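The Box on Drerkholm Road

I was paid by the box. That was the arrangement with Tronen when I started, and it stayed the arrangement until they stopped ringing. A box was whatever the household said it was. It could be a cutlery tray or a sewing tin or the drawer under the phone where the dead batteries went. You tidied it by hand, with the tool on, and the tool kept a record of how you had done it. Then you drove to the next one.

My sister asked me once if I minded. She works in the sorting shed at Dudstead, where they have had arms on the line for two years, and she said I was teaching the things to take her job. I said they already had her job. She said no, they had the easy half of it. The arms did bottles and cartons. Anything soft still came down the belt to her and the other women, and they picked it out in gloves. Carrier bags, tights, cushion covers. A machine would reach for a pair of tights and come up with nothing, or come up with the tights and three other things, and the belt would stop.

"So they want soft things from you," she said.

They did. The list came through in April and it was nearly all soft. Socks, tea towels, hair things, ribbon, wool. Hard objects paid the old rate and soft ones paid a little over. There were 3,119 boxes on the job and I was down for 90 of them.

The house on Drerkholm Road was my seventeenth. I remember that because I had written 17 on the back of my hand in biro, so I would put the right number on the form. A woman let me in. She had a daughter away at college and a mother upstairs, and she had put her name down for the job because her neighbour had got a new kettle out of it. She asked if I wanted tea before or after. I said after.

I asked what she had chosen.

"My daughter's hair things," she said. "She's been told. She doesn't mind as long as nothing gets broken."

She watched me get ready. People usually did, for the first few minutes, and then they got bored and went off to do something. She stayed. She asked how long it would be before she could have one in the house, a proper one, that did the washing and put it away.

I told her what the office had told us to say, that there was no date. Then I told her what I thought. I said the washing was not the hard part, she had a machine for that already. The hard part was getting the things out of it when they had wound themselves together, and knowing that one sock was one sock. I said a machine could carry a full basket up a flight of stairs before it could sort what was in it.

"My husband's the same," she said.

I laughed, and she looked pleased.

I worked for a while and she talked. Her mother had done piecework at home for the Tuhiwai factory, sewing bows on to clips. A van used to bring a sack of bows and a sack of clips on the same morning and take them back made up. Her mother could do 127 in an evening with the radio on and never look down. Then the factory had bought a machine for it. The van stopped coming for most of a year. Then it came again, because the machine had glued the bows on crooked and the shops had sent them back.

"And did they get another machine?" I said.

"I suppose they did, in the end. She'd gone to the bakery by then."

I had got to the part of the job I didn't like. A plain cube you can close on without thinking. Hair things are made to grip, and they grip each other. You take hold of the cloth and feel it give, and you keep closing, and you have no idea through the handle if you have got one layer or four. With my fingers I would have known at once. With the tool I had to look, and go slowly, and lift a little to see what else came up.

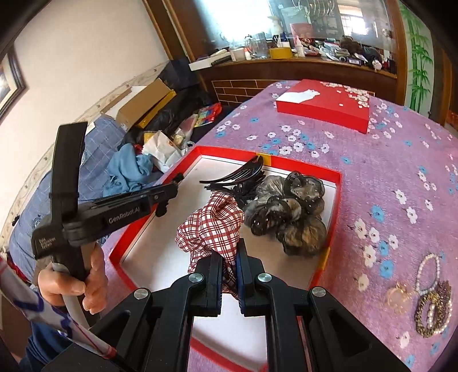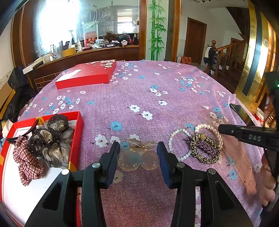

She said, "You're very careful."

I said you had to be. I said that if I snatched at it, then somewhere there would be a machine that snatched.

"Is that how it works?"

"More or less. It does what it's shown."

She thought about that. She asked whether it mattered that I did it my way and someone else did it another way, and I said they wanted that, they wanted all the ways. She asked what happened if everyone they hired was bad at tidying. I said I didn't know. I had wondered about it myself, in the car.

When I had finished I took the tool off my hand and flexed my fingers. I had a red line across the palm where the handle sat. I filled in the form and she signed it, and I copied the number from the back of my hand. She brought the tea, and a plate with two biscuits on it, and then her mother called down and asked what was going on.

"It's the man about the robots," she called back.

There was a pause upstairs.

"Has he got one with him?"

"No. Just the hands."

The old woman came down to see. It took her some time, one stair and then a rest, then the next. She sat down and picked out a clip with a bow on it and turned it over to look at the back. She pulled at the bow with her thumbnail. It held. She put it down and picked up another, and that one she didn't think much of.

"Can it do this?" she asked me. She meant the sewing.

"Not yet," I said.

"Can it do what you did?"

I said it could do some of it. I had seen a film at the office of an arm emptying a box of socks. It had got eight out and dropped two, and it had spent a long time on the last one, which was caught in the corner. It went at it from one side and then the other. The people who made it had clapped when it came free. I didn't tell her that they had speeded the film up.

"How long did it take?" she said.

"Longer than me."

"And what do they pay it?"

I said they didn't pay it anything, and she nodded as if that was what she had expected.

I did two more houses that afternoon, a knife drawer and a bag of wool. The wool was dreadful. I did all of my 90 by the end of the job, and a few that belonged to a man who had hurt his wrist, and then the work went over to kitchens and they wanted people who could cook.

My sister rang in the autumn. They had put a new arm on the line at Dudstead, she said, further down, in among the women. It was for soft things. I asked her what it was like.

"Slow," she said. "It sort of lifts a bit and has a look first. Then it lifts a bit more."

I asked if it dropped much.

"Not a lot. It can't do tights."

She said they had moved her up to the end of the belt, to catch what it missed. It was the same money and she could sit down. I asked whether there was a chair or only a stool, and she said it was a stool, but that one of the others was bringing in a cushion.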